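Poteo began with a pot of soup that was far too big for one household, and a landing window in Jurnville that happened to be open at the time. By the end of that evening there were neighbours on the stairs with their own bowls, and Kylie Costigan, whose soup it was, had promised to do it again the following week. She did, and she has been cooking for other people (and later on, teaching other people to cook) ever since.

We are a small cookery school on the first floor above the old seed merchant's in Sutcliffe Street. We teach everyday cooking to grown-ups, to teenagers getting ready to leave home, and to anybody who has reached a certain point in life and found that the person who always made the dinner isn't there to make it any more. That last group is larger than you might think, and they are some of our favourite people in the world.

## How we got going

The first proper classes were held in the back room of Hornia, the bakery at the bottom of the hill, after the morning bread had gone out and before the afternoon cleaning started. There were 11 pupils that first term, two hobs and a great deal of queueing for the sink. Kylie still says it was the best place in town to learn about patience! The bakers were very good to us, and if you come on a bread course today you'll be taught by one of them, on flour that still comes up the hill from their store.

We moved into our own rooms in September, after a summer of painting and plastering and arguing about where the fridge should go. It went by the window in the end, and it has been in the wrong place ever since, but we've all got used to walking around it.

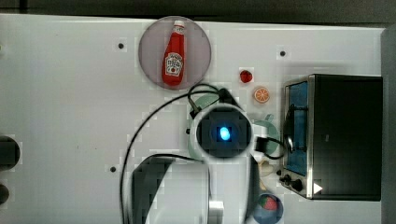 ## What we teach

Our main course is called Forty Suppers, and it does what it says: 40 dishes over two terms, starting with eggs and toast and ending with a roast dinner that comes to the table all at the same time, gravy included. You don't need to know anything before you start. We'll show you how to hold a knife, how to tell when onions are ready for the next thing to go in, and what people mean when they write "season to taste" and then leave you standing there with the salt.

Alongside it we run shorter courses in bread, pastry, cooking for one, and cooking for a crowd, and there's an evening class on leftovers that has quietly become the thing we're best known for. People bring whatever they have at home, put it all together on the side, and we work out supper from there. We've had some very good pies out of it and one or two puddings that we agreed not to write down.

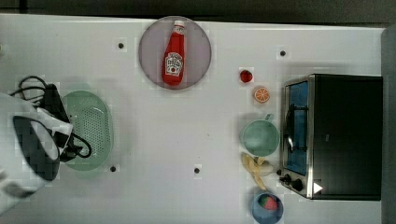

The leftovers class is also the one where you'll hear the most talking, and we've never tried to stop it. Half of learning to cook is hearing how somebody else's mum did it, and then being rather shocked, and then trying it at home when no one is looking. We have changed our minds about mashed potato twice this way, and about rice more times than we'd like to admit.

If you have a food allergy, or there are things you don't eat, please tell us when you book and we'll sort the recipes out before you arrive. Nearly all our dishes can be made without meat, and Kylie has written out versions of most of the bakes that use no egg or milk. They took her a whole winter and she's very proud of them (do ask about the lemon one).

## What we believe about kitchens

We like plain equipment. A sharp knife, a heavy pan with a lid, something to drain things in and a wooden spoon will get you through most of the suppers we teach, and we would much sooner you spent your money on decent olive oil than on another gadget for the back of the cupboard. When a course starts we send out a short list of what you'll want at home, and most people find they own nearly all of it already. 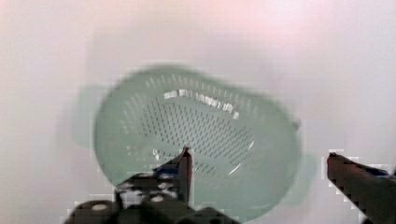 *A colander, from our list of things worth having at home.*

We like shop-bought things too, in their place. There's a feeling about that cookery schools must frown at anything in a packet or a bottle, and we've had new pupils confess to gravy granules in a whisper. Please don't worry. Kylie puts ketchup in her sausage casserole and will tell you so in the first lesson.

## Who comes, and what it costs

We've taught 1,150 people since we opened our own doors, and the oldest of them took up pastry in her eighties and now makes all the mince pies for her street. A single evening class is £39, with all the ingredients included and a box to take your supper home in. Forty Suppers is paid for by the term, and we're always happy to spread it over a few months if you'd find that easier. We also keep a free place on every course for somebody who couldn't come otherwise. You only have to ask, and we won't want to know the ins and outs. 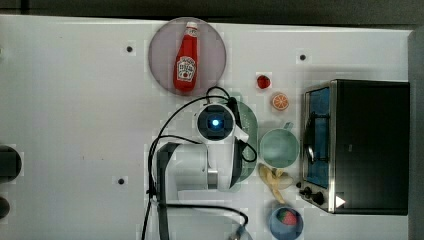 *On the table at Poteo.*

## Coming to see us

The door is the green one to the left of the seed merchant's old window, and the bell works if you press it hard. There are 11 stairs with a good rail, and if stairs are difficult for you then ring ahead and we'll bring you in by the yard, where there's a ramp and a goods lift that is slow but very willing. The kettle goes on at half past nine. You're welcome to come up for a cup of tea and a look round before you book anything at all, and if Kylie's in the middle of a class, just find a chair and she'll be with you once the pans are off the heat.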